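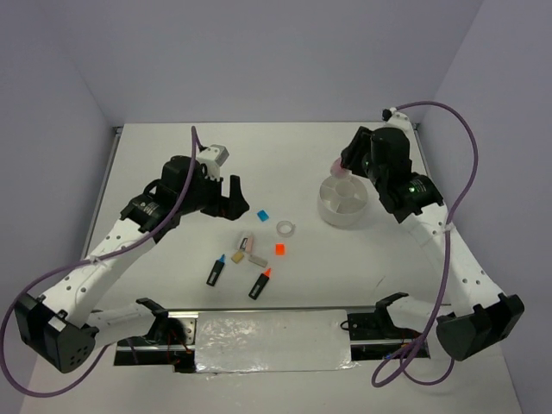
Gunnel Haugland would like the stair lighting moved up the list, as the December visit left it until last and it was dark by then. Moved to section 2 this time. She also asks for the comments to say which floor, and for the word "fine" to be dropped. Both done where I remembered.

Home Buildings Inspections Forms Contact

TOLTBRIDGE HALL — GENERAL SAFETY CHECKLIST
Visit of 1 February 2020
Ground floor, first floor, yard and outbuildings

Marks: OK, Attention (do before next visit), Urgent (do this week), N/A.

1. WAYS OUT

1.1 Front doors open fully from inside without a key — OK
Left leaf is stiff at the bottom bolt. It opens with one hand but a child might struggle. Oil and try again.

1.2 Rear door to yard opens fully — Attention
Opens, but catches on the mat. The mat is too thick for the gap. Either trim the door or get a thinner mat. A thinner mat is cheaper.

1.3 Side door, ground floor kitchen — OK
Thumb turn works. Sign above it is faded and should go on the list for replacement, no hurry.

1.4 Routes clear — Attention
First floor corridor had stacked chairs along the right-hand wall, same as in December. The corridor is wide enough to pass but not with a wheelchair. Width left beside the stacks measured at 303 mm less than it should be. Chairs to go back in the cupboard under the stairs, and the cupboard to be emptied of the old curtains first or they won't fit.

1.5 Assembly point sign in yard — OK
Bramble cut back. Readable from the back door.

2. LIGHTING

2.1 Main stairs, both flights — Attention
Lower flight good. Upper flight has one lamp out at the turn. Replacement needs the long ladder and two people, see 6.2.

2.2 Emergency lights, ground floor — OK
All came on with the test key and stayed on for the short test. The long test is due with the electrician's visit and isn't covered here.

2.3 Emergency lights, first floor — Urgent
Fitting outside the toilets did not come on. Green light on the fitting was off before the test as well, so the battery or the feed has gone. Reported to Solberg by phone the same morning. They have the key code.

2.4 Yard light — OK
Comes on with movement at the gate. Slow to come on when approached from the bin side. Turn the sensor a little to the left when someone is next up there.

2.5 Porch — OK

3. FIRE

3.1 Extinguishers in place and in date — Attention
All on their brackets. The one by the stage has a pin but no plastic tag, so we can't say it hasn't been used. Gauge is in the green. Ask for it to be looked at with the rest, and until then keep the spare from the office next to it.

3.2 Fire blanket, kitchen — OK
Tapes hanging down as they should be. The shelf below has been cleared.

3.3 Alarm sounded from call point — OK
Tested from the first floor call point. Heard in every room with doors shut, including the boiler room. Could only just be heard in the outbuilding. The outbuilding has its own detector, so no mark given, but anyone working in there with a machine running would miss the main alarm. Please add to the notes given to hirers.

3.4 Fire doors close by themselves — Attention
First floor landing door stops short of the frame by a finger's width. Closer arm wants adjusting. The ground floor doors are good. No wedges found this time.

3.5 Log book — OK
Weekly tests written up. There is one gap over the holiday weeks, when the building was shut.

4. FLOORS AND STAIRS

4.1 Main hall floor — OK
Still a raised board near the hatch. Screwed down since last time and flat to the foot now, but one screw head stands up slightly. Knock it in.

4.2 Stair nosings — Attention
Third step from the bottom, upper flight, has lifted at the wall end. Glued down for now. It needs a new length and the old pattern is no longer sold, so the whole flight may have to be done to match. Price wanted from Terkden before the spring bookings start.

4.3 Handrails — OK
Both firm.

4.4 Entrance matting — OK
See 1.2 for the rear door.

4.5 Kitchen floor — OK
Sealant along the sink unit has gone black. It isn't a slip risk but the hygiene people will mention it.

5. KITCHEN AND HOT WATER

5.1 Cooker isolator labelled and reachable — OK

5.2 Hot water at basins — Attention
Upstairs basin too hot to keep a hand under. The mixing valve below it was turned up, probably when the heating was off. Turned back down and left a note on the pipe. Check again next visit.

5.3 Urn — Urgent
Lid doesn't seat and the tap drips. Taken out of use and put in the office with a label on. Please do not bring it back into the kitchen for the coffee morning. The smaller one from Dratside can be borrowed, ask by Thursday.

5.4 First aid box — Attention
Short of medium dressings and the eyewash is out of date. Everything else there. There are no blue plasters at all, and there should be in a kitchen.

5.5 Knives stored safely — OK

6. EQUIPMENT

6.1 Folding tables — Attention
Two have bent locking stays and can drop at one end. Both turned to face the wall with tape across. They should go to the tip, not back in the store. The trolley holds them all but a wheel is loose.

6.2 Ladders — OK
Long ladder and steps both sound, feet in place. Inspection tags signed. Long ladder must be chained again after use. It was not chained when we arrived.

6.3 Portable electrical items — OK
Labels in date on everything we could find. One extension lead in the stage cupboard had no label and has been cut up.

6.4 Stacking chairs — OK
Keep to 6 high. The card on the wall says this, but the card is behind the chairs.

6.5 Heaters — N/A
No portable heaters on the premises. Last one went in December.

7. OUTSIDE

7.1 Paths — Attention
Moss on the ramp, north side. Slippery in the rain we had. Brush and treat, then put grit in the bin, which is roughly a quarter full.

7.2 Gutters — OK
Cleared before Christmas. Downpipe bracket at the corner of the outbuilding is loose but holding.

7.3 Bins — OK
Kept away from the wall. Lids shut.

7.4 Water butt — OK
1000 litre tank has its lid on and the strap done up.

7.5 Gate — OK
Latch a bit low. Closes behind you.

ACTIONS CARRIED FORWARD FROM LAST VISIT

Chairs in first floor corridor — not done
Raised board, main hall — done
Loft hatch catch — done, but the pole is missing
Key list brought up to date — part done, two sets still not signed for
Price for stair nosings — asked for, no answer yet

Copies to the office and to Gunnel Haugland. Anyone who has moved the loft pole, please put it back behind the boiler room door.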